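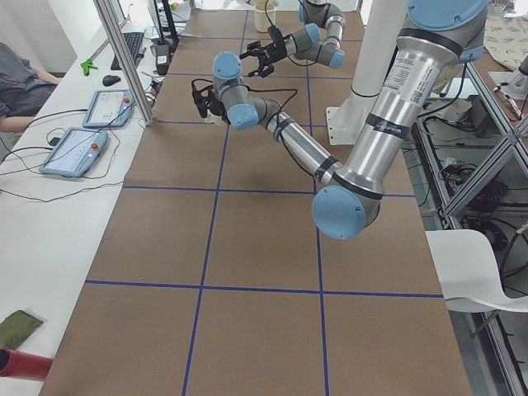 Two arms over the taped table.

The Trial Period
Reading time: 2 minutes

The Slanina service came with 49 days free, and on the forty-third I still hadn't written my report. Astau had sent me to say whether we should pay for it. I had filled a notebook with times and faults and had no opinion.

The offer was simple enough. Slanina set up two arms, marked out the table in squares with blue tape, and taught the arms whatever job you brought them. Ours was moving parts from one square to another. At home in Darkavia, seven of us did that by hand, and I had been one of them until March.

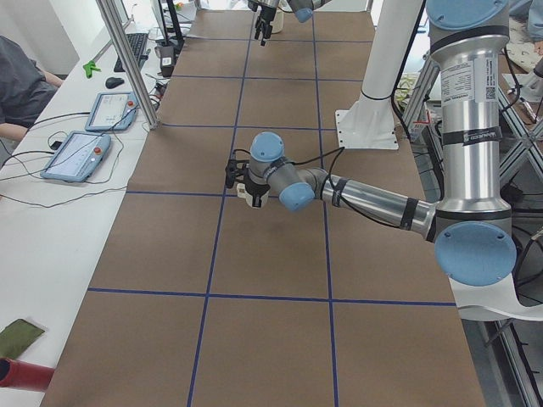 My sister asked on the phone that night whether the thing was any good or whether I only wanted it to be bad. She had used the Fluvis kit at her own works and sent it back after a month. The arms had been fine, she said, but every change to the job meant another bill, and I should find out who paid when the parts changed. I wrote that down. It was the first useful question in the notebook.

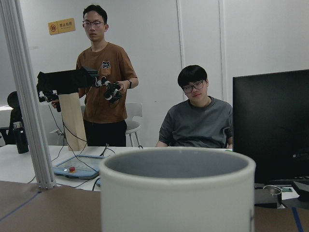
I asked it the next morning. The price list ran to 510 lines and the answer was on line 443: new parts meant new teaching, charged by the hour. I wanted to see what an hour of it looked like. One of the young men stood behind the desk with the black controller on his left hand, its finger links lying along his own, while the other sat at his side. He let me try it afterwards. It was heavier than I expected. I bent my fingers and thought of the bench at home.

I wrote the report on the train. I recommended the service for one year, with the teaching hours fixed in the contract, and I put my name down to learn the controller.

More short fiction
The Night Lift
Spare Keys
A Room in Darkavia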